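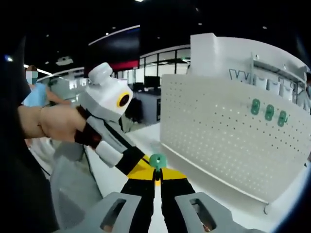
Pegboard hook, mint green plastic

Damp wall behind my shelves, what can I do before the spring?

Posted by Apostolos Nikolaidis, December 29, 2021
Viewed 1,042 times

Good evening to all. I rent an apartment on the ground floor in Flevholm, in an old brick house. The small room at the north side I use for my hobby, which is repairing of clocks, and also for the ironing. One wall of this room is an outside wall. In front of it I had a big closed cabinet, standing directly against the wall, from the floor almost to the ceiling.

Last week I moved the cabinet to look for a spring that rolled under it. The wall behind was wet to the touch and had gray and black spots, mostly in the low part and in the corner. The back panel of the cabinet is also spotted and smells like a cellar. The other walls of the room are clean.

I washed the wall with water and dish soap and it looks better, but after four days I see that the corner is again a little dark. I heat the room only in the evening when I am working there. In the day the door is closed to save the heat for the living room. I sometimes dry shirts in there.

My questions are these. Is it rain coming through the bricks, or is it only the air of the room? Can I put the cabinet back if I leave some space? And should I paint the wall now, or first wait? The rental company, Vilo, told me on the telephone that I must "ventilate more" and nothing else. I would like to know if they are right before I argue with them.

Ilse Hamann
Accepted by the poster

Dear Apostolos, from your description I believe it is mostly the air of the room, but you can test this and you do not need to trust me.

Take a piece of clear plastic foil, 20 by 20 centimeters, and tape it on the bad place with all four sides closed well. First dry the wall as good as you can, with a fan if you have it. Leave the foil two or three days. If the drops are on the side which looks to the room, the moisture comes out of your air. If the drops are under the foil, between foil and wall, the wall itself is wet, and then it is a matter for the landlord. Take a photo with the date in both cases.

Why behind the cabinet and not elsewhere? An outside wall of old brick without insulation is cold. The cabinet keeps the warm air away from it, so it becomes even colder, and the moist air still finds its way behind. The shirts are making this worse. One load of laundry gives a surprising amount of water to a small room, and with the door closed it has no place to go. Please dry them in another room, or open the window wide two times for ten minutes while they are hanging.

The heating is the second point. A room that is cold the whole day and then warm for three hours has walls that never become warm. It is better to leave the radiator on a low step all day. I was afraid of the cost when I started with this, and I still think it was cheaper than a new cabinet.

For the spots, soap and water is good for the visible dirt, but on plaster I go over it afterward with alcohol of 70 percent, with open window, with gloves, and no flame or hot iron near. Then let it dry completely. Do not paint yet! A closed latex paint will hold the moisture in the plaster and will come off in pieces. When the wall has been dry for some weeks you can use a mineral paint or a lime paint, which lets the vapor pass.

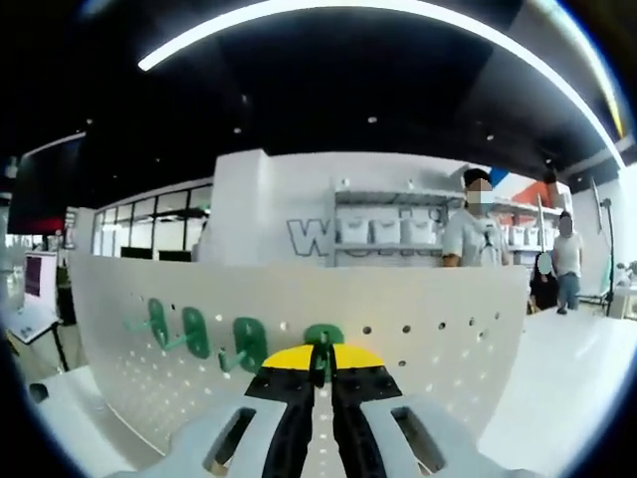 The cabinet I would not put back on this wall, even with space. Five centimeters is what people recommend, and ten is better, but in a small room you lose the place and after a year somebody pushes it back. Put it on an inside wall. On the cold side keep only things through which the air can move. Wire shelves on feet are fine. For your small clock tools, a white board with rows of small round holes, as in the picture, with the green plastic hook or any other hook that fits, would also be possible, if you mount it on battens so that there is a gap behind, open at the bottom and at the top. Clothes, paper and cardboard boxes should stay away from that wall completely.

And buy a hygrometer, a cheap one is enough. I have one from Potitz and it is not very exact, but it shows me the direction. Below 60 percent in winter you are mostly safe. On a very cold wall I try to be nearer to 50.

To your last point: "ventilate more" is half of an answer. If the foil shows water from behind, they have to look at the gutter, the joints of the brick and the ground outside. Ask for this in writing. 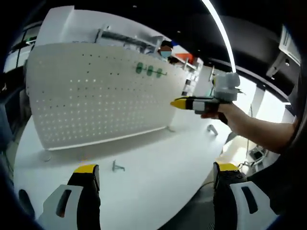 Clifford Simard

Agree with Ilse on most of it. I would go outside first when it is raining, before any foil. Look at the gutter above that corner. Mine had a leaf plug and the water ran down the bricks for one whole fall, and I was inside opening windows like a crazy person. If the soil or the paving is higher than the floor of your room, this is also bad on the ground floor.

The dark in the low corner after only four days makes me suspicious.

Do-yoon Bae

Just buy a dehumidifier. I paid 281 for mine in September and the wall is dry. You need to empty the tank every day, and it makes noise, so not good if you must listen to clocks.

Comment by Apostolos Nikolaidis

Thank you to all three. I did the foil test and the drops were on the room side, high and low, and under the foil it was dry. I repeated it in the corner and there I had a few drops on both sides, so I am not completely sure for the corner. The gutter I can see only from the neighbor's yard and I have asked him.

The shirts are now in the bathroom. The radiator stays on step 2. The cabinet is in the hallway and my wife does not like it there, so I must decide soon about the inside wall.

Comment by Ilse Hamann

Drops on both sides in a corner can still be only cold, if the foil did not close well there. Corners are difficult to tape. Press the edges with a spoon and try again after some rain. And look also at the back panel of the cabinet before you move it in again. If it is thin fiberboard and smells, it is easier to replace it than to clean it.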